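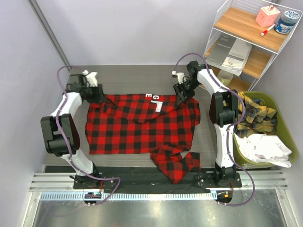 Re: [costura-em-casa] Flanela que encolhe

Olá a todas e todos,

Desculpem a demora, novembro engoliu-me inteira e só agora, às onze da noite, é que consegui sentar-me a ler o correio da lista.

A Mariann Boros escreveu:
> Comprei 6 metros de flanela Treltero para fazer camisas
> aos meus sobrinhos e estou com medo de cortar. A última
> que fiz encolheu tanto nas mangas que o rapaz parecia
> vestido com a roupa do irmão mais novo. Lavam sempre o
> tecido antes? A que temperatura? E como é que acertam
> o xadrez na carcela sem enlouquecer?

Mariann, lava, lava sempre! Eu lavo duas vezes, e da segunda vez faço exatamente o que depois vou fazer à camisa pronta (se vai à máquina de secar, o tecido vai também, por muito que me custe). A flanela de algodão 100% é a pior de todas, e a escovada dos dois lados então nem se fala. Antes de meter na máquina passo um zigue-zague largo nas pontas cortadas, senão sai de lá uma peruca.

Quanto à temperatura, eu fico nos quarenta graus. Há quem lave a frio e jure que chega, mas eu conheço a minha família e sei que mais cedo ou mais tarde alguém mete aquilo com as toalhas.

Agora o xadrez. Desisti há anos de cortar com o tecido dobrado — corto tudo em camada simples, primeiro a frente direita, depois viro essa peça já cortada ao contrário, direito com direito, e pouso-a em cima do tecido até as riscas baterem certo. Demora o dobro e gasta mais pano, mas não tenho de descoser. O bolso e o encaixe das costas corto em viés e pronto, ninguém vai medir se bate ou não bate.

O molde que uso é o Prosska 2457, que tem as mangas compridas demais para toda a gente menos para o meu marido. Tiro 2 centímetros acima do cotovelo e outro tanto abaixo, e a cabeça da manga fica como está. Se alguém tiver experimentado o da Giraldo, digam-me se a gola assenta melhor, que a do Prosska teima em levantar atrás.

Ah, e botões: a retrosaria de Malport voltou a ter os de quatro furos, mate, em preto e em castanho. Vou lá para a semana, por isso se alguém quiser é só dizer-me em privado, para não encher a caixa de toda a gente.

Beijinhos, e Mariann, depois conta como correu a lavagem!

Lurdes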